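Bread box

A bread box (bread bin to most of us in Britain) is a lidded container for keeping loaves and other baked things at room temperature. I've written most of this entry from my own kitchen and from what readers have sent in, so forgive me if it wanders a bit.

The idea is a simple compromise. Bread left out goes hard, and bread sealed up tight goes mouldy, so the box holds in a little moisture and lets some of it escape. Older ones were earthenware crocks with a loose cover. Then came enamelled and tin boxes, then wood with a slatted roll-top, and after that plastic, which is what I grew up with and still like best. It's light, it wipes clean in seconds and it doesn't rust!

Plastic boxes often borrow the roll-top shape without the slats. The lid is one curved piece that swings on a pivot at each side and goes up and over the back, leaving the tray open to the front and top. Tinted lids are a great favourite of mine – you can tell there's a loaf in there, and the amber ones look lovely on a windowsill.

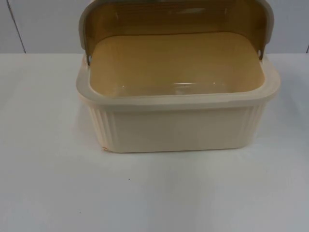

Where should a bread box be kept?
Somewhere cool and dry on the worktop, away from the oven, the kettle and strong sun, with enough height above it for the lid to swing right back.

Size is the thing people get wrong. Delwyn Baxter of Hiltow wrote to me in October about a box she'd bought that was too short for her tin loaf, and she'd been slicing the end off every loaf to make it fit. Measure your longest loaf first and add 2 cm.

For cleaning, I tip out the crumbs every few days and wash the tray with warm water and a drop of vinegar. Dry it properly and leave the lid up for a while before the bread goes back. If a loaf has gone mouldy, wash the lid as well, and do go round the pivots with an old toothbrush (crumbs love it in there).

See also: Bread crock; Cake tin; Roll-top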